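How to score your first club cricket match without panicking

I got handed the scorebook at Mahuika one Saturday because I'd turned up early and was holding a pen. That was my whole training. By the tenth over I had a batter on more runs than the team, so I'm writing down what I wish I'd known!

Before the toss, get both teams written in pencil. Captains change their minds about the batting order right up to the moment someone walks out, and you don't want to be scribbling over ink. Ask how each surname is spelt too (we had Bendik Blomqvist down as three different people by the end of April).

Learn the basic marks first. A dot is a ball with no run. Runs off the bat go in as a number, once against the batter and once against the bowler. A wide is a cross and a no-ball is a circle. Byes and leg byes go in the extras and don't count against the bowler, which is the bit I kept getting wrong.

Then get into a rhythm for every single ball: bowler's box, batter's line, cross off the running total. Same order each time. If you do it differently when it gets exciting, that's when a run goes missing.

Answer the umpire. When they signal a four or a wide they're waiting for you to put your arm up, and they won't restart until you do. I left poor Keith Pryor standing there with his arms out for ages while I hunted for my rubber.

At the end of each over, check the total with the other scorer. Say it out loud, "40 for two after 14", and if you don't agree, sort it out there and then. Going back through one over is easy. Going back through a whole innings at tea is misery.

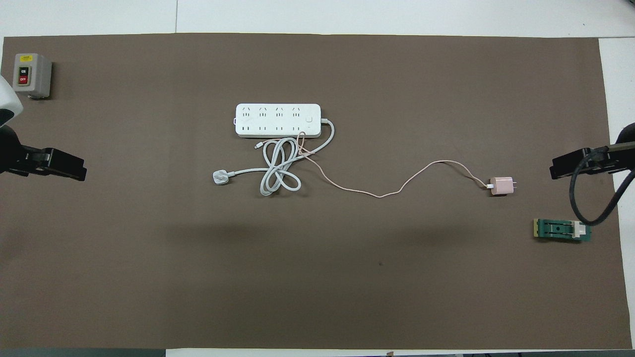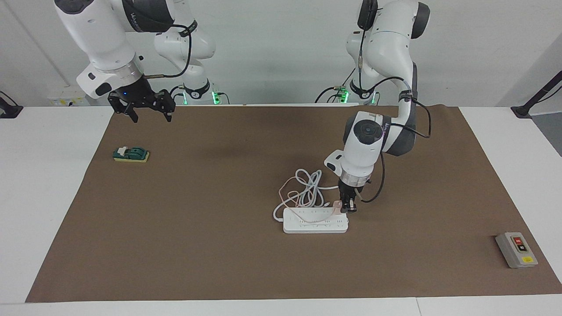

Lorraine Cosgrove wrote back after I sent her my first draft: "You've missed out wickets! Always write down how it happened and who took the catch before you do anything else. And a run out doesn't go to the bowler, whatever the bowler tells you."

She's right, so add that in. I now put the team total and the outgoing batter's score at the bottom of the page the second a wicket falls, then look up to see who's coming in. If you can't tell who it is under the helmet, shout and ask.

When the innings is over, add up the batters' runs and the extras, then add up the bowlers' figures plus byes and leg byes. Any penalty runs go on both sides. The two answers should match the total. If they're one out, look for a leg bye you gave to the bowler.

Get both captains to check the result before they head for the bar, and bring a spare pencil.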